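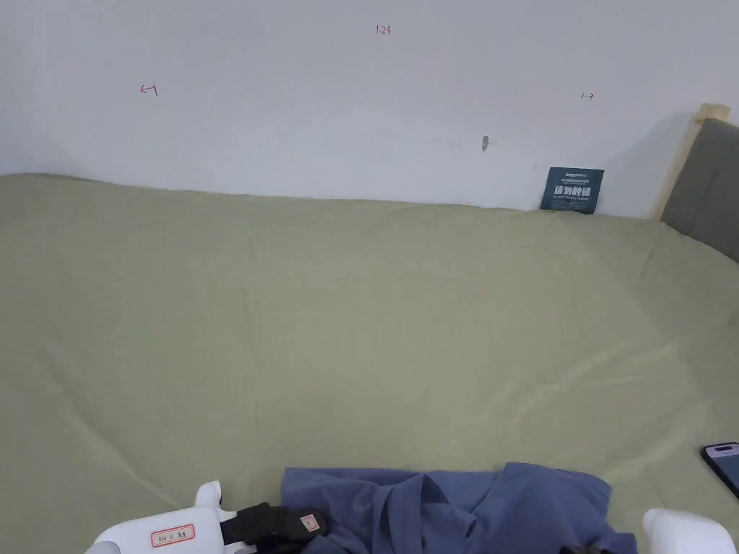 Kultex holds off on robot laundry folding, sets terms for June review

BENDESHAM, 3/26/22. Kultex, which runs linen and guest laundry service for small hotels and rental homes, said it will not place an order for robotic folding equipment this spring. The company had been offered a package of 50 units by the equipment maker Foltar, along with a yearly license for Kubo, the software that runs them.

Kultex will pay for a trial of 2 units instead and decide after a budget review in June.

"We have heard a lot of promises about folding," the company said in a statement. "A shirt is a hard thing to pick up. We would like to see it done on an ordinary bed, with wrinkles in the sheet, before we plan a year's spending on it."

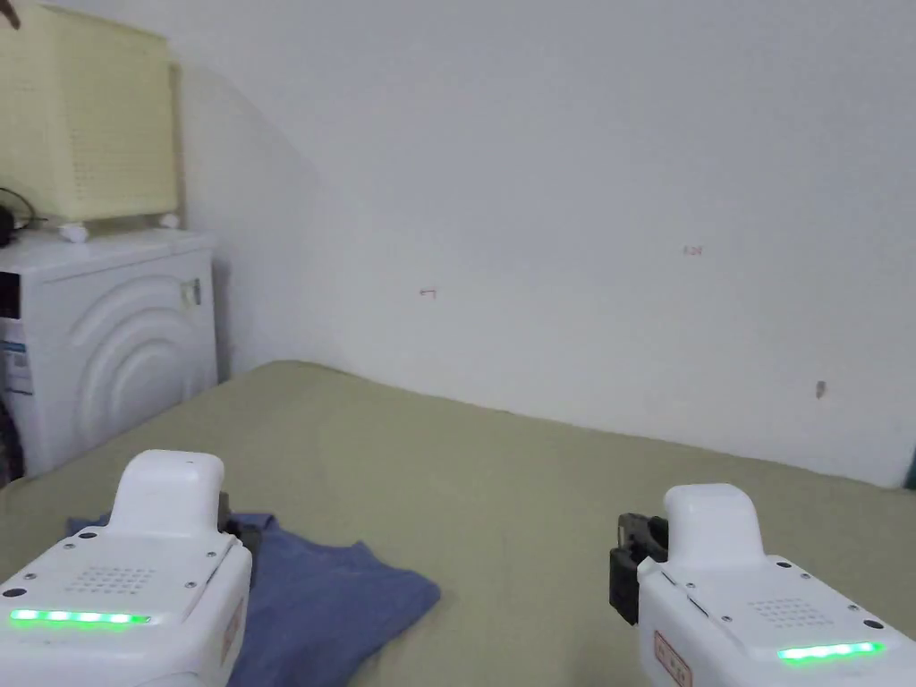
Page last changed: 3 weeks after first posting

Work at the trial stage is still done with hand-held grippers, a white pair with green light strips along the front edges, over a bed with a rumpled blue cloth on it. Kultex said buyers should keep that in mind when they read a price sheet. Hours spent on this kind of groundwork cost money, and the Foltar offer did not say who pays for them.

The company reviewed the offer line by line and found that 15 percent of the total was listed only as "support." It has asked for that figure to be broken out into parts, repairs, training and travel. It has also asked what happens to the Kubo license if a unit is out of service for more than a few days.

Kultex has set its own conditions for a larger order. Spare grippers must be priced up front. The units must work in rooms as they are, next to beds and washing machines, with no remodeling. The contract must allow returns within 73 days.

No staff positions will be changed during the trial, and no money has been set aside for a purchase. Kultex said it would rather miss a discount than store machines it cannot use.

Kultex is based in Bendesham. Press questions may be sent to the company's main office.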